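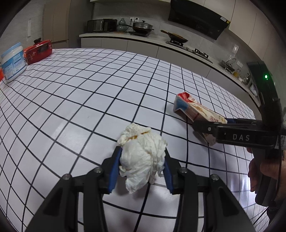

Drilard hand-held gripper kit, built at the kitchen end of our workshop

Posted 6th May in Tools and Kits

I have wanted a pair of these for ages, and now that I've had two of the Drilard kits bolted together and in regular use I'm going to go on about them for a bit. Short version: great kit, fiddly afternoon, buy the spare pads.

For anyone who builds arms at home, the appeal is easy to explain. You hold the gripper, you squeeze, the fingers close, and you find out in a few seconds whether your finger shape is any good before you spend a weekend mounting it on something with motors. I can go through more ideas in an evening with one of these in my hand than I used to in a month of reprinting and rewiring!

What you get

The kit comes flat in a bag: finger frames, linkage arms, pads, screws, and a printed sheet that is mostly drawings. I paid 3,065 for the two (our workshop orders through Gusport in the local currency, so don't take that as a guide to what you'd pay), and shipping took 11 days. Nothing was missing from either bag. One of mine had a burr on a finger frame that needed a minute with a file.

The build

Sort the screws first. I didn't, and put a long one where a short one goes, and the finger bound up halfway through its travel. Once that was fixed the whole thing moved beautifully. The pivots want to be snug and then backed off a hair, and the drawing doesn't tell you that (step 6, if you're following along). Do both sides the same or the fingers won't meet in the middle.

The second one took me less than half the time. If you're building with a friend, have each person do one from start to finish. We tried splitting the job up and spent ages passing the same hex key back and forth.

How it grips

I love the blue pads. They have some give to them, so on a crumpled tissue you can close down gently and feel the thing bunch up between the fingers instead of squirting out the side. Soft, shapeless stuff like that is where my old home-printed jaws were useless, and it's the test I now do first with any new finger.

Cartons are a different kind of fun. A squashed paperboard box wants to fold wherever you grab it, and you learn a lot about where to put the pressure. I've had my best luck coming in low and taking a good wide bite. A torn flap will still catch on things and I haven't found a trick for that yet, so tell me if you have one.

I work on a white mat with a black grid printed on it, and I'd call that a must. It gives you something to line up with, and when you want to repeat a grab you can put the box back on the same squares. Mine is an El Sherbiny mat and it wipes clean.

Things I'd change

The pads wear at the tips. I kept a tally on one set and got to almost 300 grabs before I wanted to swap them, which is fine, but there's only one set in the bag. The glue they come with is also stronger than it needs to be, and getting an old pad off takes patience and a plastic scraper.

The handle is a touch big for my hand. After an hour I feel it in my thumb. My build partner has bigger hands and has no complaints at all, so try one first if you can.

I'd also like a proper parts list with sizes on it. I ended up measuring every screw and writing my own, and I'm happy to share it with anyone who asks in the comments.

Compared with the Indavum

I borrowed an Indavum for comparison. It's lighter and the squeeze is smoother out of the bag, no question. But the fingers are a molded piece, so when you want to try a different shape you're stuck. On the Drilard you undo a few screws and you're away, and for people like us who can't leave a design alone, that settles it for me.

Would I buy it again?

Yes, and I already have a third on order for June. I want to put that one on the arm I've been building on the other bench and see how much of what I've learned by hand carries over. I'll add to this review once it's running.

Rating: 4.5 out of 5. Half a point off for the pads and that drawing at step 6.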